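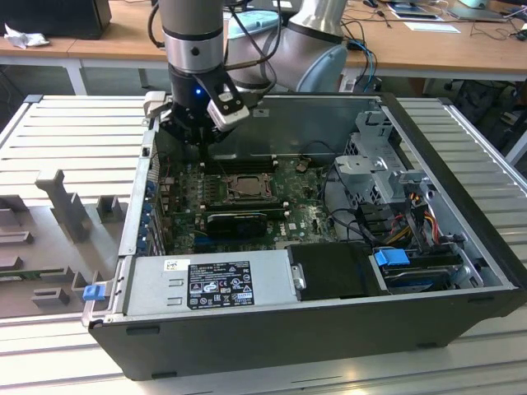

Rules for working next to a robot arm

A robot arm has no eyes in the way you have eyes, and it does not know who is your friend. It goes where its program sends it. So the people who work with robot arms have made rules, and all of them learn these rules before they touch anything. My name is Līga Vasiliauskas and I teach the safety lesson at the Prarkano workshop. Children who visit us get the same lesson as the grown-ups, only with shorter words.

In our workshop the robots learn to take old computers apart. A computer is full of things which can be used again: memory, metal, plastic, sometimes a whole graphics card. The big flat side panel comes off first and is put beside the case. Then you can see the inside, with the green motherboard and the silver power supply, and the gripper can reach in.

Rule one: the computer is unplugged

Before a computer comes to the table, a person pulls out the power cable. Then the person presses the power button once more and waits, so that a part of the electricity that is left inside can go away.

The power supply is the metal box where the cable from the wall goes in. We never open this box. Electricity can stay inside it for a long time, even when the computer is off. It has a label with small signs on it, and these signs are a kind of message from the factory. If you can't read the message, ask an adult. Please do not try this at home with your family's computer.

Rule two: everyone knows where the arm can reach

An arm with an elbow can reach further than you think. Stretch your own arm and turn slowly in a circle. All the air that your fingers pass through is your "reach". A robot has a reach too, and we paint it on the floor as a yellow line. When the robot moves by itself, people stay outside the line.

There are also robots which are made to work close to people. They move more slowly and they stop when they feel a push. But this is not enough to make them safe. If the robot holds something sharp, the sharp thing is still sharp — and a robot that stops quickly does not change that. This is why we check the whole job: the arm, the gripper, the thing in the gripper and the table.

Rule three: the stop button is always free

The emergency stop is a big red button. You don't need permission to press it. Naveed Khokhar, who looks after our machines, has told me that he prefers 64 stops for no reason to one stop that comes too late. Nobody will be angry with you.

After a stop, the robot must not start again alone. A person looks at the table, finds out what was wrong and then starts the robot on purpose.

Rule four: slow first, then faster

When a robot gets a new job, it does it very slowly the first time. An adult stands outside the line with one hand near the stop button. Inside a computer case there are thin wires and metal edges, and a gripper that comes in at a wrong angle can bend something or get caught. We go up to full speed only after the slow tries went well.

Who makes the rules?

Some of them are ours, but the most important ones are written in standards. A standard is a long document that experts from many countries agree about. The one for factory robots has the number ISO 10218. It is quite dry to read, but it helps very much that a robot in one country stops in a safe way just like a robot in another country.

Words to remember

Gripper — the "hand" at the end of the arm.
Reach — all the places where the arm can go.
Emergency stop — the button that makes the robot stop.
Motherboard — the large board that connects the parts of a computer.
Standard — rules that many people have agreed about and written down.

Something to try

Make a reach line for yourself. Sit on the floor, hold a piece of chalk and draw as far as you can on all sides without moving your bottom. Then ask a friend to put a toy just outside the line. Can you get it if you hold a long spoon? Now draw the line again, this time with the spoon.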